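From: Theda Oltmanns
To: tirkgate-friends
Subject: Re: Autumn program and the Tustum double bill

Hi all,

Catching up on this thread on my lunch break, so forgive the rambling. Rodica wrote on Thursday:

> The program is out and I'm mostly pleased, but I can't be the only one
> wondering about the Tustum double bill. Two one-acts with a 40-minute
> dinner gap in the middle? Where are we all supposed to eat? Also, does
> anyone know if the Binico tickets carry over if you subscribed last year?
> I have 4 of them in a drawer.
> Rodica Pîrvu

Rodica, yes, they carry over! I called the box office and they told me last year's vouchers are good through the end of the new season, but you have to trade them in by phone or at the window. The website won't take them. I tried it three times before I gave up and called, and the page kept sending me back to the seating plan with all my seats gone.

As for the dinner gap, I'm actually for it. I saw the first of the two plays when it had its tryout in the small room upstairs, and it's a heavy hour. Two sisters, one kitchen, a father who never comes on but you hear him walking around overhead. I would not have wanted to go straight into another play after that. I wanted soup. The bar is doing a limited menu on those nights, and you can order it when you book your seats (I did, so no idea yet what the portions are like).

What I'm less sure about is the move of the comedy to the main stage. It was so good in the upstairs room — people practically had their knees in the set — and the big house holds 200 more. Timing like that can get lost. I hope they close the balcony for it the way they did for the Rezaei play in the spring, which only felt right once everybody was down front.

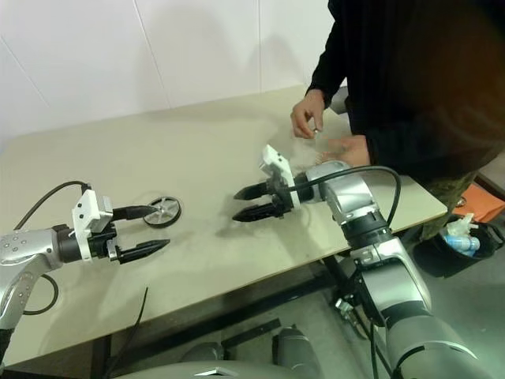 Rodica did say to me on the phone that she thinks the comedy will be fine in the big house, that the cast played much larger rooms on tour and nobody in the back row complained. She's more worried about the new start time, and wants to know if anyone else has trouble making 7:00 on a weeknight. I do, a little. My bus gets in at 6:50 if the driver is in a good mood. The matinee may be my answer, even if matinee crowds unwrap more candy.

One more thing, for those of you who like the archive side. The season booklet says the comedy is production number 176 for Tirkgate, and my old booklets don't agree with that. By my list it should be a few higher, unless they've stopped including the Christmas shows. If anybody still has the booklets from the years in the old building, would you look at the back page? There used to be a full list there, with the directors.

I'm going to the first preview in September and the double bill the week after. I have one spare seat for the double bill, row F on the aisle, if anyone wants it. Write to me off list please, so we don't fill up everyone's inbox again.

Theda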